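Stenska Folding Craft Table, Large

Posted by Desta Fikre, 03/10/2020

I sell fabric, notions and a few big things I like enough to store in my garage, and the Stenska is the biggest of the big things. I've had mine in the sewing room since last May and I've cut out so much on it that I no longer remember how I managed on the dining room floor (badly, and with sore knees!).

It's a folding table with a full-size top, meant for cutting, quilting, wrapping, model kits, jigsaws, whatever you do that spreads. The legs lock with a push tab on each side. Folded up, it slides behind my door next to the ironing board, and I can get it out by myself, though I do it in socks so I don't scuff the floor.

Height was the thing that sold me. There are three settings, and the tallest one means I can stand and run a rotary cutter without bending over. I'm on the short side, so my customers who are over six feet usually ask about risers. Julier makes a set that fits the feet snugly, and I keep them in stock for an extra $15.
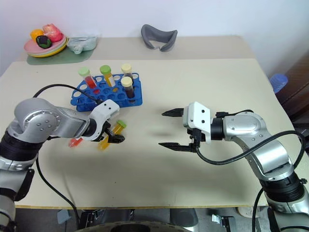
Now, cleaning. Chalk and washable marker come off with a damp cloth. Permanent marker mostly comes off with rubbing alcohol if you get to it the same day, and I say mostly as somebody with a faint purple line near one corner. Don't iron straight on it, please. I put down a wool mat first and that's been fine, even for the long pressing sessions when I'm doing quilt blocks.

Putting it together took me around 2 hours, but I stopped for lunch and I also put one brace on backwards. The instructions are all drawings. Prakash Mathew, who bought one for his model railroad, sent me a much better set of notes, and I print those and tuck them in with every table I ship. Thank you, Prakash! His big tip is to leave every bolt loose until the legs are standing square, then go around and tighten.

A few things people write to ask me. Yes, you can clamp a sewing machine light to the edge, and the Zosilis clamp lamp fits with room to spare. No, it doesn't have wheels, and I wouldn't add them, it would wobble. The Chettiar cutting mat in the extra large size covers a good part of the top but leaves a strip free for scissors and pins.

Shipping is by freight to your curb, so have a friend ready. Local pickup is free, just email me first so I can move the car. Returns are fine within 3 weeks if it's still in the box.

Color: beige only at the moment. Gray is on back order.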